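Chapter 5
Why Wood Moves

My first bookcase came apart in June. I'd glued it up over the winter in Matilde Vieira's shop, and I was so proud of it that I carried it home in the rain! By summer the back panel had swelled and pushed one side right out of its joint. Matilde took one look and asked me where I'd left room for the panel to grow. I hadn't left any.

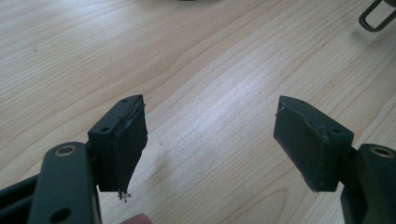
Trees are full of water, and boards go on trading it with the air long after the tree is gone. A board swells in damp weather and shrinks in dry weather, mostly across its width and hardly at all along its length. So before you cut anything, find out which way the grain goes. On a pale tabletop you may have to hunt for it — the fine, wavy lines are faint, and a bright patch of reflected light can wash over them — so tilt your head and look from the side.

In this chapter we'll measure a few boards, keep a moisture log, and work out how much gap a panel needs. You'll want a ruler, a pencil, and roughly 10 minutes each evening.
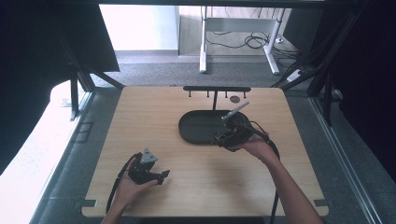 Does paint or varnish stop wood from moving?
It slows the movement down, but moisture still gets in and out over time.

We'll come back to finishes in Chapter 11. For now, pick one bare board and mark a line straight across it.
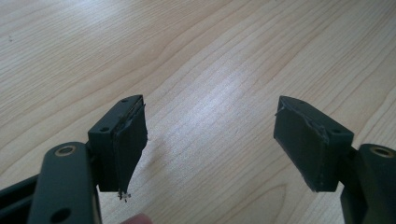
Figure 5.3. Wavy grain with darker streaks in a pale wooden tabletop.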